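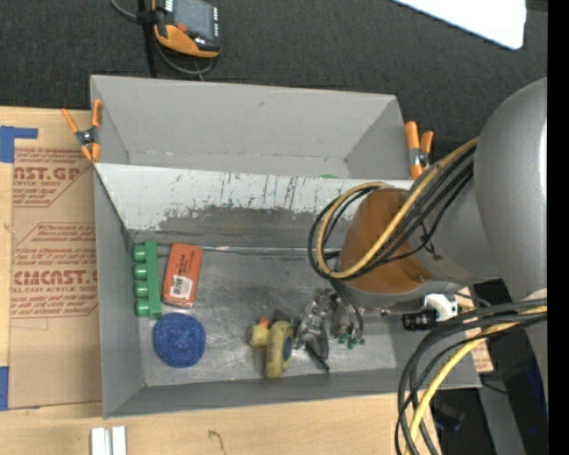 Re: [toy-repair] Metal bins for sorting - the divider question

From: Dorottya Halász
To: toy-repair list
Date: 23/01/2019

Dear all,

Thank you to Béla for his long message. I was away from the computer for some days and I see that the discussion went on to glue in the meantime, but I would like to return to the bins. I keep the part of his message that I answer and cut the rest.

Béla Oláh wrote:

> I have bought two of the grey sheet-metal bins for the toy
> library and I am not sure they were a good idea. The children
> who bring things back throw everything together, the ducks with
> the building pieces and wheels from who knows what, and then
> we sort on Saturday mornings or whenever there are hands.
> With the plastic tubs from Brandcombe I could at least see
> through the side. The metal ones are stronger but they are
> loud, and the floor gets scratched very quickly.
>
> My second question is the divider. Mine is only pushed in.
> When one side is full and the other side is empty, it leans.
> Does anybody fix it? I do not want to drill.
>
> And third, do you put labels on the bin or on the toys?
>
> Béla

Béla, I have used the same kind of bin for two winters at our toy library, which is called Purkinari, and I will try to answer in your order.

About the scratches. Yes, they come, and they come in the first weeks. Our bin is no different. The floor is scuffed and cloudy and the divider has a wide worn band on its lower part. I was sorry about it in the beginning. Then I passed my hand over all of it, slowly, and there was no place where it caught the skin, and this is for me the only important thing. Please do the same with yours before a child reaches in, above all along the seam. If you find a sharp place, use fine paper, I take 100 for the first pass and something finer after.

About the noise. I stand the bin partly on the wood of the table and partly on a piece of dark carpet. It helps a little with the noise and it also protects the table. A felt mat inside the bin was not a success with us. Small parts went under it, and it had to be washed after every outing to the sandpit.

About the divider. Ours is slanted too, and I stopped fighting with it. I make the leaning useful: the things to be sorted go in the front part, where the wall lies open to the hand, and the rear part stays free for what is finished. I do not drill either. For the work I put spring clamps on the bin, the ones with orange handles and orange tips. They are the simple kind from Cletero and they cost me 960 forints for the pair. One goes on the left wall and the other at the right end near the divider. If your divider moves very much, try first with a clamp there, before you think of screws.

About how much to put in. My advice is to take few things at one time. I begin with the big and easy ones. The rubber duck goes to the bath toys, the green bar with the pegs goes to the building pieces, and a box with a barcode label I always put to one side until I have read what is printed on it. Loose wheels are my trouble. A yellow wheel with a knobby tyre and a blue centre can belong to a tractor or to a digger or to something that we gave away long ago, so I keep a separate tin for wheels and look into it only when a vehicle comes in without one. At the last count there were 17 in the tin, and I could marry perhaps four of them.

Also please look behind the divider before you say that you are finished. Small green pieces like to hide there, and from the front you see almost nothing of them.

About the labels. I put them on the shelf, neither on the bin nor on the toys. Paper on the metal came off with us in a month, and children peel it from the toys. On the shelf we have a strip with the name of each group, and the Tian catalogue numbers for the sets which have them.

I have one question in return. Did somebody find a lid which fits this bin? Ours stands open at night and I would like to cover it before we close for repainting in March. A board would do, but it should not be wider than 90 cm or it will not pass between the shelves.

With kind regards,

Dorottya Halász
Purkinari toy library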